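Updated 2021-07-02, Inès Joly. Quick answers, will tidy up when I get a sec.

# Play kitchen & small wooden bits — FAQ

## What's in the Pemelari loan collection?

Toy food, play furniture, small boxes with drawers, dress-ups. 446 items all up. Borrow 2 at a time, 30 days each. Food sets count as one item, so you don't have to choose between the pear and the carrot.

## Can I borrow single pieces of toy food?

Yes. Singles go out on their own tag. Corn's the favourite, always has been, so put your name down.

## Do you take old furniture-y things, or only toys?

Small ones, yes. Jewellery boxes, sewing boxes, spice drawers. Kids love anything with a drawer. Nothing bigger than you can carry under one arm please. No glass, no locks — we've had a kid's shoe stuck in a locked one since November.

## How worn is too worn?

Chipped finish is fine. Splinters aren't. Run your thumb along every edge and if it catches, sand it or leave it home. The dark brown box, item 81, has lost its finish along the front top edge, down to pale wood, and there's another small worn patch just above the handle plate. Still glossy on top and the grain's lovely. We'd take ten more like it.
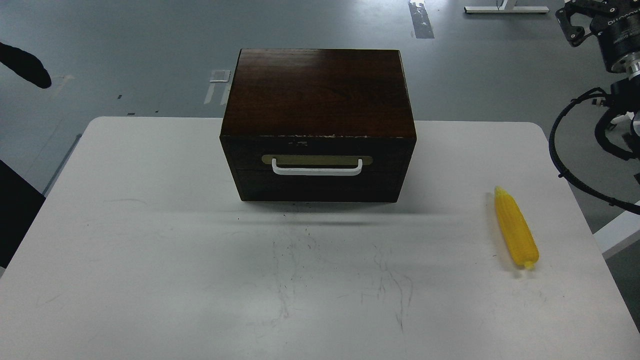
## Can I refinish something I've borrowed?

Please don't!! Someone means well, it comes back smelling of varnish and then it can't go out for weeks. Tell us at the desk and we'll put it on the repair list.

## What do you use on scratched wood?

Trondwood wax, the neutral one, on a soft rag. Thin coat, leave it, buff it. Doesn't fill chips, just stops them looking so dry. For pale chips on dark wood a matching wax crayon does a decent job, test it underneath first.

## How do I clean toy food before returning it?

Plastic — warm soapy water, old toothbrush for anything with a texture (kernels, strawberry seeds, etc), air dry overnight. Wooden — damp cloth only. Felt — leave it to us. No dishwasher for any of it, the colours go.

## A handle's come loose, what now?

Stop pulling on it, tape the drawer shut, bring it back. Keep the screws in an envelope with the item number on it. Kivi brackets and plates don't fit the older boxes so don't go buying any.

## Do you charge for damage?

Not for normal wear. Lost peices, we ask for a swap of something similar.

## Where do returns go?

Flomia shelf, left of the door. Tag facing out. Drawers emptied pls — check right to the back, we keep finding biscuits.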